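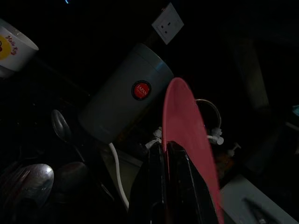

Frequently asked questions: wrist camera and gripper care on the Pralta two-arm kitchen cell

Why does the wrist camera give a usable image at the head camera's exposure setting but a dark one at its own default?
The two cameras do not share an exposure profile. The wrist unit ships with a short fixed exposure to limit motion blur, and near dark walls and a dark bench most of the background falls to black. Glossy fingers will still show highlights along their angled faces, so do not use them to judge the setting. Use printed text at working distance. If a small word such as the white "JAPAN" on a red label can be read, focus is acceptable and only exposure needs changing. Raise it in steps of 1000 microseconds and save the profile in Nostar before power-down.

How often should the finger plates be checked?
Every 6 shifts, or after any contact with the sink rim. Close the gripper on the Brellico gauge block and confirm that the plates meet it flat. Replace both plates as a pair. Mixed wear will pull a thin handle off centre. 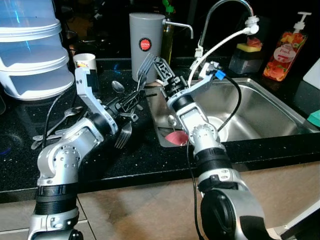

A bundle of cutlery is a poor test of plate alignment, as the load is shared unevenly across the grip. Check with a single fork once the gauge block reading is good.

Where should the gripper cable run?
Leave enough slack for full wrist rotation and no more. Jog the wrist to both limits at low speed and watch the connector. A cable that pulls tight at either limit must be re-clipped. Wipe it down after any work over the basin and inspect the jacket for nicks.

Do I need to recalibrate after changing a camera?
Yes. Run the Debnath target routine with 11 poses per arm. Residual error can be up to 5 pixels on the first pass. Repeat if the second pass is no better, and check the bracket screws before running a third.

Can the arms be cleaned with dish soap?
No. Use a damp lint-free cloth on the metal segments and a dry one on the joints. Keep liquid away from the bolt holes. Power must be isolated at the controller first.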